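Print | E-mail

Mevdale Transit: Retiring the Ticket Machines
Speaker notes, Paweena Nilsuwan, May 13, 2021

Open with the count. 179 machines in service, 128 past their support date. Pause for the map.

Parts: the Rüegg coin units are out of production. We strip retired machines for spares. Stock covers the downtown stations only.

Fare cards: riders can reload at stores now. Cash reload has a $500 limit per card. Expect a question on fees. Answer: none at the counter.

Disposal: Kalitz takes the steel cabinets. Circuit boards go out separately. Do not quote a price, the bid is still open. 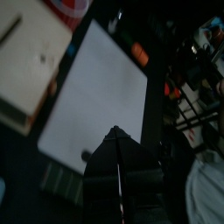 2 min read

Timeline: outer stations first, then the bus terminal. Two machines stay at each transfer station through the changeover. Skip the slide on screen glare if short on time.

Close with the board vote. Take questions.

Comments (2)

Paweena Intarasuk: Does the reload limit apply to senior cards too?

gelbus44: The machine at the bus terminal still won't take my fives. Start there.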